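Thin black cable, small metal tip needs cleaning. How to clean it, and how to keep the white table clean too?

Karthikeyan Gounder
Asked on Wednesday

Hello all. I work with thin black cables at a white table against a white wall. The plug of one cable is maybe not clean at the metal tip, and my computer sometimes loses the connection. I bought the cable from a small shop, Gornarach, and I like to keep it because the length is perfect for me. Also the tabletop collects small specks and smudges, and on white everything is seen. 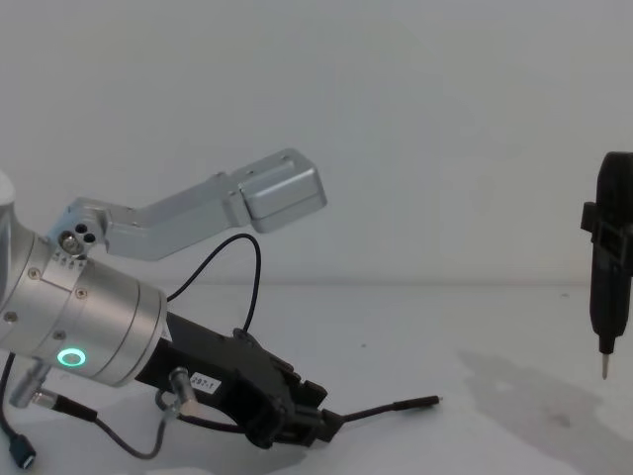 Beca Vaughan
Is the cable unplugged at both ends when you clean it?

Karthikeyan Gounder
Both ends are out, and I wait 10 minutes before I touch it again.

More details from me. I have tried a dry cloth 2 times with little result. The plug is a small, long black housing with a flat metal end. For cleaning it is best when the plug points straight up and the cable is held just below.
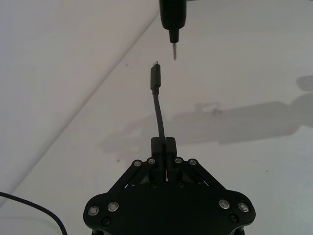 So my worry is mostly the liquid. If I put too much, it can run down inside the housing, and then I have spoiled a cable which was only dirty. Is alcohol OK, or do I need a special contact cleaner?

Adwoa Sowah
294 points

Alcohol is OK, the strong kind from the pharmacy. Put it on the swab and never on the plug. Turn the plug so that the tip looks down, then the liquid can not go in the housing. Wipe from the housing to the end, change the swab when it is gray, and let it dry one hour. If the connection is still bad after this, I would check the port in the computer. There is often dust from the pocket or the desk in it.

Nhyira Bawa
just buy new one, they are cheap

Karthikeyan Gounder
Thank you Adwoa, I will do it with the tip down. For the table I still look for advice. I wipe it with a wet sponge and the smudges only become wider.
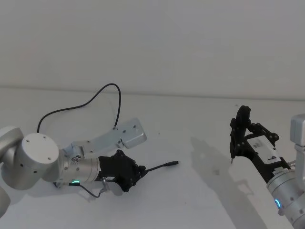 What should I use on a white tabletop in place of the wet sponge?

Henrike Tiedemann
983 points

Use a microfiber cloth, a little damp, with one drop of dish soap, and dry the table directly after with a second cloth. Do not use the rough side of a sponge, it makes small scratches and the dirt stays in them. Lift the cables before you wipe. Some black cable jackets leave gray lines when they are pulled over a white surface, and these lines go away with a white eraser. Try first in a corner.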